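Skultton Community Equipment Reuse Program
Progress report to the Drituvis Fund
Jan 17, 2024

1. Intake and storage

The program received 447 items in the reporting period. Most came from two office closures in Skultton and one school refit in Guno. Intake was slower than planned in the first weeks, when the loading bay at the Stöcker Street unit was closed for drainage work. Items were held at the Guno depot and transferred once the bay reopened. Storage charges at Guno were met from the contingency line and did not affect the grant.

Asset tags are now applied on arrival. The earlier practice of tagging after sorting produced duplicate records, and these have been merged. Desktop computers are opened and checked for missing parts before they are graded. A unit with an empty processor socket goes to the parts stream unless a matching processor is in stock.

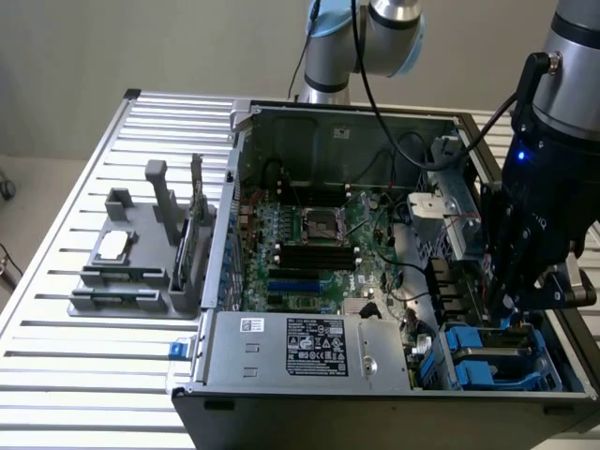

2. Distribution

Four partner organizations drew stock from the program. The funding agreement sets a target of 100 household placements by the end of May. To date 50 have been completed, all with signed receipt forms. Furniture placements are ahead of schedule – computer placements are behind, mainly for lack of monitors.

Delivery costs per placement fell after routes were grouped by postal area. The van lease has been renewed on the same terms.

3. Parts and materials recovery

Cables, drives and memory are sorted by type and kept for repairs. Metal cases with no further use go to the scrap contractor, and the income is credited to the transport budget. A written procedure for drive erasure is in draft.

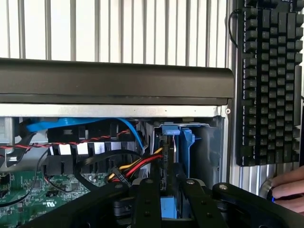
Figure 2. Interior of a desktop case with blue SATA cable.

4. Next period

Work will concentrate on monitor supply and on completing the erasure procedure. A revised budget is attached as Annex B. No change to the total award is requested.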